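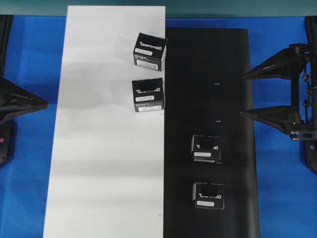

Slide 1. Four boxes, a white panel and a black panel, and the two grippers.

Speaker notes: Showing the task by hand, showing it by remote
Hindodham, 25/04/2019

Slide 1 (leave up while people sit down)

Good morning. I work on the teaching side at Platoneo, and this talk covers what we learned from teaching one small job to a two-armed robot in two different ways. The job is moving small boxes between two panels. Two boxes on the white side, two on the black side, and the person teaching has to move one across and set it down square.

I picked a dull job on purpose. If the job is dull, the differences you see come from the teaching.

Point to the two black boxes on the black panel. Ask the room to find their edges. Give them a few seconds. What you mostly find is the lettering and the labels. Say we come back to this on slide 6.

Slide 2. Two ways to show a task

By hand: you take hold of the arm and push it through the motion. The joints are loose enough to move and the robot records where they went. We call this Hereo, after the software module that does the recording.

By remote: you sit at a station, hold a pair of handles, and the arms follow you. You watch either the arms themselves or the camera view on a screen. That module is Ung.

Both give you a recording of joint positions over time, plus the camera video. The files look the same when you open them. The motions inside them do not.

Slide 3. What hand guiding is good at

It is quick to learn. Most people get a usable recording within their first few tries.

You feel contact through the arm. When a finger touches the side of a box you know it, and you stop pushing.

It is good for a single arm and a short motion. Reach, close, lift, place, let go.

(If someone asks about force data: we did not record it for this work. Say so and move on.)

Slide 4. Where hand guiding went wrong

Your own hands and sleeves are in the video. A model trained on that video sees a person's forearm every time the gripper moves, and at run time there is no forearm. We tried recording the motion first and then playing it back with nobody near the table, filming the playback. That fixes the video but it doubles the time, and the boxes have to go back to exactly where they started.

Two arms are hard for one person. You can hold both, but you can't see past yourself, and you tend to move one and then the other. The recordings come out as turns. If you want the arms working together, you need two people or a different method.

People also push the arm in ways its motors would not choose. The elbow ends up somewhere odd, and the model copies the elbow.

Slide 5. What remote control changed

No person in the video. Both arms can move at once. The teacher can work from the same camera view the model will get, and that turned out to matter more than anything else on this slide.

The cost is feel. Our handles give no force back. New operators close the gripper too hard or start lifting before the fingers have closed. Expect the first session to be practice, and plan to throw it away.

In our trial we kept 46 recordings made by hand and 46 made by remote. The hand ones took less time to make. The remote ones took less time to clean up.

(Don't read out the session times. They are in the handout.)

Slide 6. What the camera sees

Go back to slide 1 for this part if the projector allows it.

Black boxes on a white panel are easy. Black boxes on a black panel are hard for the model and also for the operator. Working from the screen, operators aimed for the white lettering on top of the box, since it was the clearest thing they could find. The lettering is not the center of the box. Several recordings had the grip off to one side for that reason.

A person standing at the table and guiding by hand never had this trouble. They could lean over and look. So the hand recordings contained good grips on boxes the camera could barely separate from the background, and the model could not work out how to repeat them.

The rule we use now: if the teacher can't do it from the camera view, don't record it from any other view. Change the light or change the panel first.

Pause here. This is the slide people photograph.

Slide 7. How we run a session now

Place the boxes by a written list of starting positions. We use 32 positions. Before the list, operators put the boxes wherever felt natural, and that was nearly always the same place.

Change the angle of the boxes too. A slightly turned box is a different problem from a straight one.

Stop after 9 recordings and let the operator rest. Quality drops before the operator notices.

Keep recordings in which the first grip missed and the operator recovered. Mark them. Drop the ones where a box was knocked off the table.

Write down who taught, which method, and which light was on. We skipped the light in the early sessions and had to sort those by looking at the video.

Slide 8. Which to choose

One arm, short motion, contact matters, camera not used: by hand.

Two arms, or a model that learns from video: by remote.

We still use both in one project. Hand guiding sets the safe start and rest poses, and remote control records the task.

Slide 9. Still open

We don't know how much practice an operator needs before the recordings are worth keeping. We don't know whether mixing the two kinds of recording helps or hurts. One mixed run of 2000 training steps was too short to show anything, and a longer one is planned for May.

Questions. If there are none, start with the one about handles with force feedback: we would like to try them and have not yet.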